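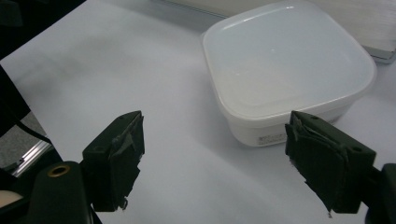 Táper blanco sobre mesa blanca, tapa puesta.

Llevo desde julio intentando comer en condiciones al mediodía y creo que ya puedo contarlo sin que me dé vergüenza. Antes bajaba a por un bocadillo o, peor, me comía unas galletas de pie delante del ordenador y a las cinco de la tarde estaba que mordía. Ahora cocino una vez, un rato largo, y voy tirando casi toda la semana. No es ningún secreto, mi abuela lo hacía con un puchero y sin darse ninguna importancia, pero a mí me ha costado años enterarme.

Empecé fatal, todo hay que decirlo. La primera tanda fueron 10 raciones de lentejas (¡diez!) y a la cuarta ya no podía ni olerlas. Las que quedaban las congelé y ahí siguen dos, detrás de los guisantes, esperando un invierno muy duro. La segunda fue peor, porque me vine arriba y quise hacer cinco platos distintos en una tarde. Acabé con todas las ollas sucias, el arroz pasado y una discusión muy tonta en casa sobre quién había dejado el fuego encendido. Había sido yo, claro.

Lo que me funciona es cocinar dos cosas, y ya. Una de cuchara y otra que se pueda comer fría. La de cuchara suele ser garbanzos con espinacas, o una crema de calabaza a la que le echo comino sin mirar mucho. La fría va cambiando: ensalada de pasta, pisto con huevo duro, arroz con atún cuando no hay ganas de nada. Y luego una bolsa de hojas verdes abierta en la nevera para ir poniendo un puñado aquí y allá y sentirme una persona responsable.

Lo de las hojas verdes tiene su historia. El que me hizo cambiar de idea fue un sitio de comidas que se llama Kallum, cerca de mi antiguo trabajo, donde te ponían un cuenco de lo que hubiera ese día con un montón de perejil y rúcula por encima, todo recién picado. Era la misma comida que hacía yo, de verdad, ¡la misma!, pero con algo fresco encima parecía otra cosa. Desde entonces pico hierbas para todo. El cilantro no, que en casa hay división de opiniones.
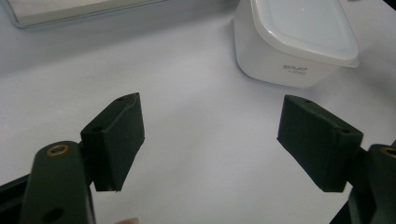 También aprendí a las malas que la pasta hay que dejarla un pelín dura. Si la guardas en su punto, cuando la vuelves a calentar tienes un engrudo. Yo le quito un par de minutos al tiempo del paquete, la paso por agua fría y le pongo un chorrito de aceite - sé que en Italia me detendrían por esto, pero es que así no se pega. Con el arroz soy más cuidadosa: lo enfrío pronto, va directo a la nevera y me lo como enseguida.

Me han preguntado mucho por las patatas. Congeladas dentro de un guiso se me quedan harinosas y tristes, así que he dejado de intentarlo. Si quiero patata, la cuezo esa misma noche, que tampoco se tarda tanto. Las cremas, en cambio, aguantan lo que les eches. Para una ración generosa pongo unos 100 gramos de zanahoria por cada puerro y lo demás es caldo y paciencia.

Y el aburrimiento, que es el verdadero enemigo de todo esto. A mitad de semana ya estás mirando los garbanzos con rencor. Mi truco es tener cosas con mucho sabor a mano: aceitunas, limón en conserva, una salsa picante, semillas tostadas. Con una cucharada de yogur y limón, la crema del primer día no se parece en nada a la del tercero (bueno, se parece un poco, pero te la comes más contenta).

Queda pendiente el tema de los desayunos, en el que sigo siendo un desastre absoluto. Estoy probando unas gachas de avena que se dejan hechas por la noche, con canela y manzana rallada, y de momento las voy comiendo sin entusiasmo. Si alguien tiene una receta que no sepa a cartón mojado, los comentarios están abiertos, y la semana que viene os paso la del pisto, que me la habéis pedido varias.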